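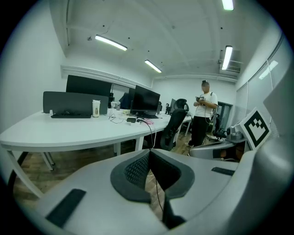

Review of the Nevesel curved desk, white
Posted by Deisy Muñoz, 2 Nov 2022

We bought this desk in May for our office and I wanted to use it for some months before I write. It is long and white, with a rounded front edge, and two persons can work at it with their monitors and still have space for a cup.

The curve is the best part for me. I can turn with my chair and the keyboard stays near my hands. Also I don't hit my hip on a corner when I pass, what happened every day with the old desk.

The surface cleans easily, but it is white, so you see each coffee ring. My colleague Ezequiel Tlapale uses now only cups with a lid.

The gray fabric partition we ordered separately, from Brorine. It has rounded corners and looks good with the desk. It makes the voices a little softer, not much.

Assembly took us 3 hours. The drawings for the legs are too small and we put one leg in the wrong way and had to begin again. On our wooden floor I recommend felt pads, they are not in the box.

I paid 705 dollars, plus 99 for delivery. For me it is a little expensive, but I would buy it again. Four stars.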